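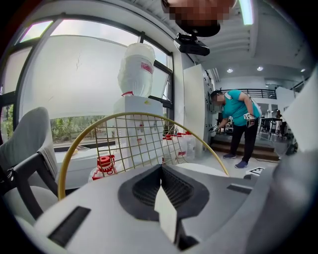

Settled Dust in Shared Rooms: Does Floor Covering Matter?

Project report, second-year module in Indoor Environments, Dosthorpe College

Summary

Dust that falls onto shelves and tables indoors is a mix of textile fibers, skin flakes, soil brought in on shoes, paper dust and other small material. The project compared how much of it collected in carpeted and hard-floored rooms in two student residences, Besach House and Bucur House. Shallow glass dishes were left out on shelves, then weighed. Carpeted rooms collected more dust by weight, but the gap was smaller than expected and some hard-floored rooms near the street entrance did worse than any carpeted one. Most of what could be identified under the microscope was textile fiber.
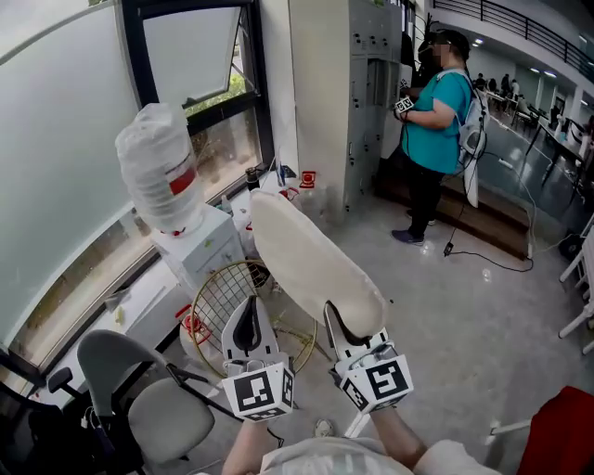

T. Omon
Student, second year, Building and Environment

Background

Dust in a room is usually talked about as one thing, but it comes from at least two directions. Some of it is carried in from outside on shoes and clothing or through open windows. The rest is made indoors, from bedding, clothes, upholstery, cooking and people. Once it has settled it doesn't always stay put. Walking, making a bed or shutting a door hard can lift the smaller particles again.

Carpets complicate this. They hold dust down in the pile, so less of it may be free to move around. They also shed fibers of their own and are harder to clean all the way through. The course reading made both arguments, and that was the reason for choosing the topic.

Method

I set out 42 glass dishes in the two residences. Each one was washed, dried, weighed on the lab balance and carried to its room with a lid on. The dishes went on open shelves at chest height, away from radiators and out of reach of direct window drafts. Residents were asked not to move them or dust the shelf next to them, and otherwise to live as usual.

The plan was to leave every dish open for 300 hours. At Bucur House the building had to be cleared early for a fire alarm inspection, so the dishes there were covered after 295 hours. All weights from Bucur House were scaled up to match. Of the full set, 40 came back in usable condition. One was knocked over and one had been used for hair clips.

After weighing, a strip of clear tape was pressed onto the dust in each dish and mounted on a slide. I sorted what I saw into fibers, flakes, mineral grains and unknown. The sorting was done by eye at low magnification and a more experienced person would have put fewer things under unknown.

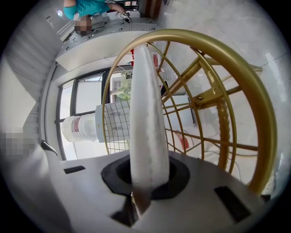

Surface texture has a large effect on how much dust a room holds and how easily it comes back out. A smooth, hard surface collects a loose layer that wipes away in one pass, while a napped or woven one catches particles between its fibers and keeps them there through light cleaning. The padded white tip in the picture, with fine fibers standing out all over it, is the second kind of surface, and the flat gray casing below it is much closer to the first. The same split can be found in most bedrooms — a fleece blanket next to a painted shelf, or a cloth headboard next to a desk. I had not allowed for this when planning the work. Floor covering was the only surface I recorded on the first visit, and I had to go back later to write down curtains, blankets and upholstered chairs.

Results

The carpeted rooms had the higher average weight in both buildings. In Besach House the difference was clear. In Bucur House it was small enough that moving two or three dishes to the other group would have removed it.

The rooms nearest the street door stood out. All of these have hard floors, and their dishes held more mineral grains than any others. The grains were mostly pale and angular and looked like grit from the gravel path. Upstairs the grains nearly disappeared and fibers took over.

Blue and gray fibers were common everywhere. Many of the blue ones were probably cotton from jeans, but I did not test them. Rooms with several blankets or a cloth chair tended to have more fibers whatever the floor was.
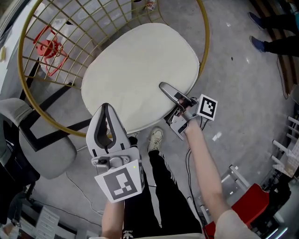 Would removing the carpets make the rooms less dusty?

Probably a little in Besach House, but the results don't support doing it for dust alone. A good mat at each street door would deal with the grit, and washing blankets more often would cut down a large source of fibers at much lower cost.

Problems with the work

The two buildings are cleaned on different schedules, which I only found out after the dishes were out. Besach House has its corridors vacuumed more often. This could be hiding part of the effect, or adding to it.

The dust weights were close to the lower limit of the balance. A fingerprint on a dish would have been enough to change the result. I wore gloves from the second day on, and the dishes handled before that are marked in the table of weights.

Chest height was chosen for convenience. Dust near the floor is likely to be coarser, and a set of dishes at ankle height would have said more about what the carpet itself was doing.

Further work

A repeat in February, with the windows mostly closed, would show how much of the grit comes in by air and how much on shoes. I would use fewer rooms with two dishes in each, one high and one low, and record every fabric surface at the start. The slides are stored in the teaching lab in two boxes, one for each residence, and can be borrowed by anyone taking the module next year.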